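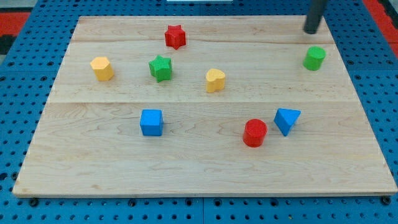

Thursday, gripper comparison, second session. Swapped the old Gasar jaws for the round Turen fingers this morning and reran the block set with the same controller settings. Cor wanted the wooden board kept on top of the blue perforated table, so the Z offset had to be taught again, 198 mm from the flange. Started with the green cylinder at the far right, fingertip just over it, then worked left. The heart and the triangular prism are the ones I care about, as the Gasar jaws kept turning both of them on closing.

Grip force at 2 N slips on the heart. At 4 it holds but the block rotates when the arm speeds up. Left it at 4 and dropped the approach speed. Cycle time is now almost 700 ms longer than with the Gasar set. Lotte thinks most of that is the settle delay Milan put in back in May. Have not checked.

Stars: fine on the flats, bad on the points. Need the yaw estimate from the overhead camera before this means much. Toon has the calibration file.

To do:
Recheck finger zero after warmup.
Ask Godelieve if the softer pads from Smits have been ordered.
Repeat the prism with yaw locked, both finger sets.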